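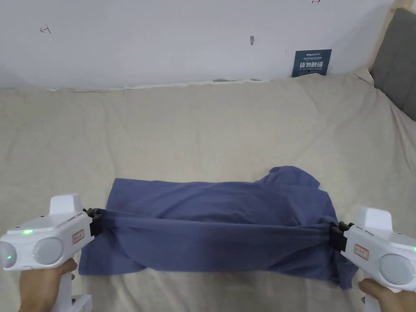 2 min read

Gripper trials in pictures
28 Aug 2022

We've been comparing hand-held grippers at Padcombe since May, and shirts are where the fun starts! A rigid box tells you almost nothing about a jaw. A T-shirt shows you every bad habit it has.

The stretch test with the white pair: a jaw at each end and the fabric pulled tight between them. I love watching how the wrinkles fan out from the clamp points — you can read the grip from them. Kobzar's older jaws got through 40 pulls before we swapped the pads, and I want to see these beat that. 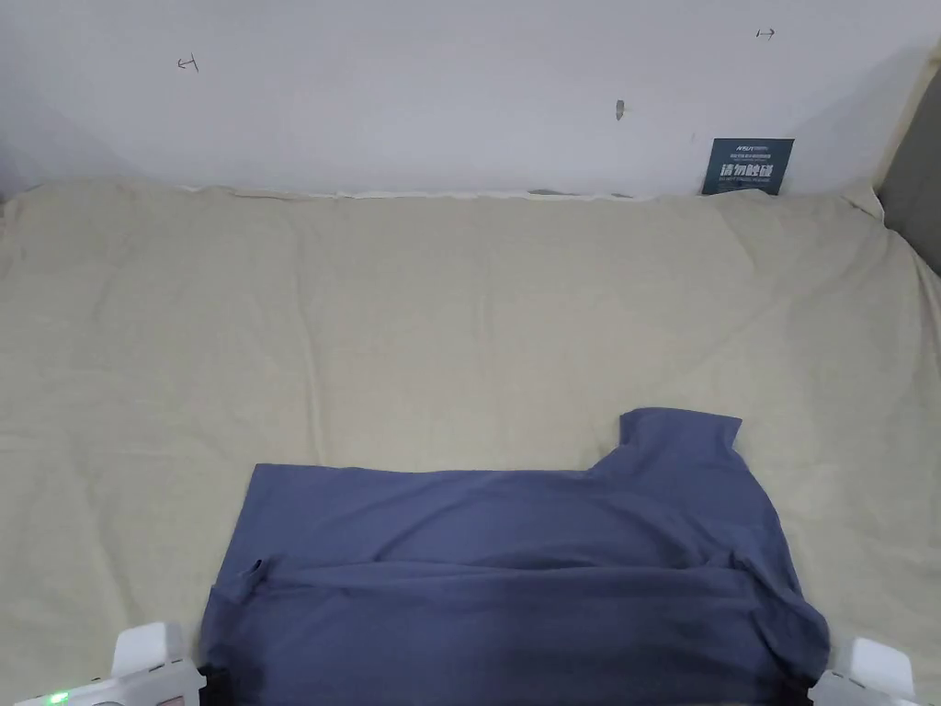

Issue 4

Same kind of grippers on a partly folded shirt, one on either side of the lower part. Folding asks for a much lighter touch than stretching, and that raised bit near the collar is exactly the sort of thing I want in the comparison. Our target is 1000 folds per gripper design, with the Revetmont controller logging every one of them. Next up is the softer pad set, then towels (I can't wait for towels).

Related
Asatgate arm: first week on the bench
Choosing a wrist camera for cloth work
Revetmont controller setup notes
3000 grasps with the Kobzar jaws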